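Jirncombe by Tumelo Botha
Reviewed Mar 31, 2019

I picked this up in February after a friend at work passed on her copy. It is a first novel and a long one, 447 pages in the paperback from Tasska, and it took me six evenings to get through.

Jirncombe is a small harbour town with one road in. Ada Pietrzak comes back to it at 58, after her brother dies, to clear his house and sell it. In the loft she finds his account books from the fishing co-operative, and in them the same payment made every spring for years: £3,302, with no name against it. She starts asking who the money went to. Most people in the town seem to know, and they would like her to go home.

The first hundred pages are slow. Botha spends a long time on the house, the stairs, the neighbours' dogs, and I nearly gave up during the chapter about the boiler. Once Ada gets into the co-operative's office the pace picks up and stays up. The talk between her and the old harbour master is the best thing in the book. They are polite to each other for pages at a time and you can tell they are both lying.

I guessed who was being paid well before Ada did. I had not guessed why, and that part is handled well. The ending is quiet and leaves the question of the house open, which annoyed my friend more than it did me.

Some things don't work. The nephew turns up, borrows the car and is hardly mentioned again. There are a few chapters set in the 1970s, printed in italics, and they were hard on the eyes. My copy also had two pages stuck together near the middle.

Good on families and money, less good as a thriller, whatever the cover says. I would read another by the same author. Four stars out of five.

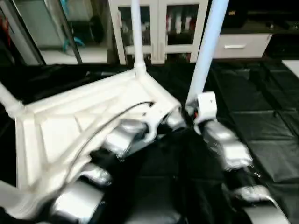 White bracket and poles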